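Workshop notebook, finishing bench
Monday, first entry 8:20

Picking up the water ring problem again. The Dasillow side tables came back with white marks on the tops and the owner wants them refinished the same color, only tougher. I have two weeks before they have to go out, so the test boards come first and the tables stay under the sheet until I know what I'm putting on them.

Stripped and sanded four offcuts on Friday. All four went to 180 by machine and then by hand with the grain. I stopped there on purpose. The last time I took a top to 320 before oil, the wood barely took any color and the finish sat on the surface like a film. Wiped the dust off with a damp cloth, let the grain come up, knocked it back with a worn pad.

Board 1: Codent hardwax oil, two thin coats.
Board 2: Codent hardwax oil, one coat, buffed after 20 minutes.
Board 3: the Akgül soap finish, three washes.
Board 4: water-based varnish left over from the shelving job, matte, two coats.

What I'm after is the pale look without the yellow that oil brings. Board 4 is closest so far. Board 1 went warmer overnight, which I expected. Board 3 looks good but feels dry and I don't trust it with coffee.

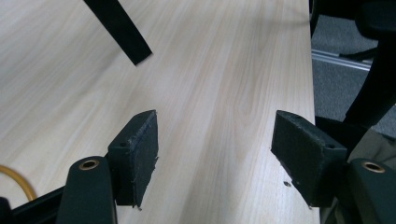 Pale top, straight edge at right. Grain runs on the diagonal, a bit wavier near the middle.

I keep going back to pale tops like that one when I try to decide on sheen. Matte hides small scratches and it hides sanding marks too, up to a point. Satin shows everything when the light comes in low. The owner said "not shiny" and nothing else, so matte it is unless the rings come through worse on it.

11:45

Started the water test. One glass on each board, wet base, left for an hour. Then a second round with hot water in a mug. Same mug every time, refilled from the kettle, so the heat should be close between boards.

Cold, one hour: nothing on 1 or 4. Faint mark on 2, gone after wiping and a few minutes of air. Board 3 has a dark ring and the grain is raised under it. I can feel it with a fingernail.

Hot mug: 1 has a light haze. 2 has a clear white ring, the same kind of mark the tables came in with. 3 is no worse than before. 4 is clean.

So one coat of the hardwax is not enough, whatever the tin says about coverage. I weighed the tin before and after because I wanted to know the real use. Went from 402 g down to 341 g for boards 1 and 2 together, so 61 g gone, some of that in the rag. Rags are in the water bucket outside. Please leave them there.

Things that bother me about board 4: it feels like plastic at the edges where it built up, and a repair means sanding the whole top. With oil I can fix one spot and be done. The owner has kids. I would rather hand over something they can patch at home. 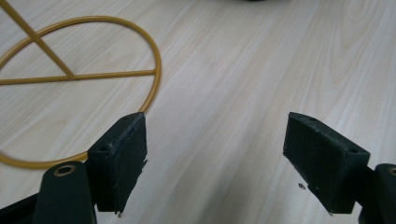 A third coat on board 1 is the obvious next step. It needs to go on very thin, with the white pad, and all the extra wiped off inside 15 minutes. I also want to try the Fesby white-tinted oil as a first coat and clear over it, which should hold the yellow back. There is half a can on the upper shelf. It has a skin on it but the oil underneath stirred up fine and went through the strainer without lumps.

3:30

Cut a fifth board from the same plank as board 1. Fesby first, wiped hard. The color is good wet, a little chalky in the open pores. I'll know more tomorrow when it dries down. If the pores stay white I'll thin it, or go over it with the brush before wiping.

Third coat is on board 1. Both boards are standing on the painter's points by the window, with the window open a crack.

To do:
Leave both boards 7 days before the next hot mug test, no sooner
Order white pads, we have one left
Ask the owner whether the undersides need to match
Check the table legs for old wax before sanding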